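Home News Exhibitions Collection Visit Contact

Lalden print room receives 820 etchings from the Frei family

2018-12-04

The print room in Lalden has received 820 etchings and drypoints from the family of the collector Nadja Frei. It is the largest gift to the house since it opened, and it brings the collection to 3,313 sheets.

Most of the works were made in Koltport between the two wars, when the town had three printing workshops and a small art school. The best known name in the gift is Ansel Tillman, who taught etching at the school and printed his own plates at night in the Calloway workshop. His harbor views are in many collections, but the Frei gift also has trial proofs that were not known before. On several of them he wrote notes in pencil to his printer, mostly about the amount of ink in the sky.

Frei started to buy prints as a student and she wrote a card for every sheet. The cards come to Lalden together with the works. They give the price, the seller and sometimes a short opinion – "too dark, but I like the boats" is written on one of them.

"We knew the collection from two visits to her apartment, but we saw only the drawers that she wanted to open," says curator Haruto Ebihara. "The early states by Tillman were a surprise for us. For one plate we can now follow five states, and before we had only the last."

The paper conservator Blair Dalgleish has started to check the sheets. Some of them were glued on acid board by an earlier owner and must be taken off before they can be shown. This work will continue through the winter.
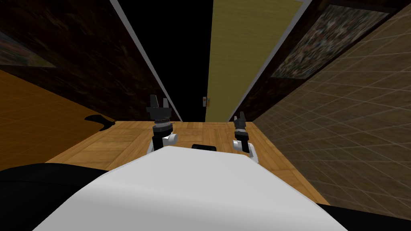 A first selection of 90 sheets will be shown in the upper gallery from February. It includes the complete series "Low Water" by Tillman and a group of small portraits by his pupils, of whom very little is known. The print room asks families from Koltport to write if they recognize a name from the list, which is available at the front desk.

The catalog is prepared by Kieran Ó Súilleabháin, who also wrote the book on the Calloway workshop. It will be published by Vistunell in an edition of 200 copies.

Sheets that are not in the exhibition can be seen in the study room by appointment. Please write at least one week before your visit and name the artist you would like to see.

© Print Room Lalden | Contact | Press | Back to top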